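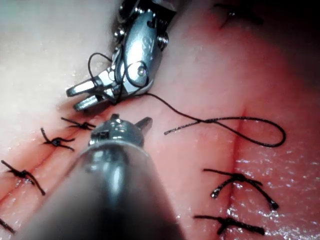
**3.2 The student exercise**

Our students came to the suturing course at Kenside with very different hands, and we learned early on that a good exercise should be kind to the beginner and still leave something for the student who has been practicing since January. We settled on interrupted stitches in a soft pad, tied with the two instruments of a teleoperated robot, and the software team from the Harju club then used the recordings for their own project on knot recognition. What gave that team the most trouble, bless them, was slack thread. A black suture can curl over the wrist of one instrument and then lie in a long open loop on the pad (Figure 1, top), and a program that only looks for dark lines will happily take the loop, the trimmed tails of older knots and the incision itself for one and the same thing. Venla Väisänen, who led the club that winter, suggested labeling the thread separately from the finished knots, and this turned out to be a lovely piece of common sense.

Each student worked through 5 sessions, and the whole class gave us 175 recordings to sort through. We kept 116 of them for training the Trallus model and set 98 short clips from those aside for the students to label by hand, which they did in pairs, with a good deal of friendly arguing over where a knot begins.
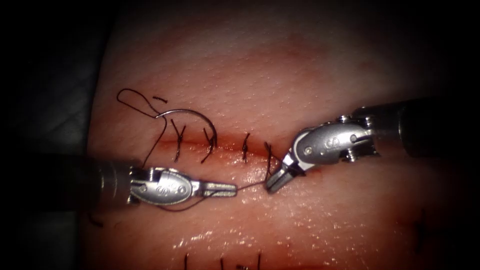 The arguing was useful, we think. Pairs who disagreed were asked to write down their reasons, and most of the notes came back to the same moment, when the thread is held by both instruments and the knot is being drawn down. Some students wanted to call the stitch finished as soon as the thread was pulled tight, while others waited for the tails to be cut. We went with the second group, and the labels were redone accordingly before the Herness team received their copy.

**Figure 1.** Instruments, suture thread and interrupted stitches on the practice pad. The two views are from different cameras.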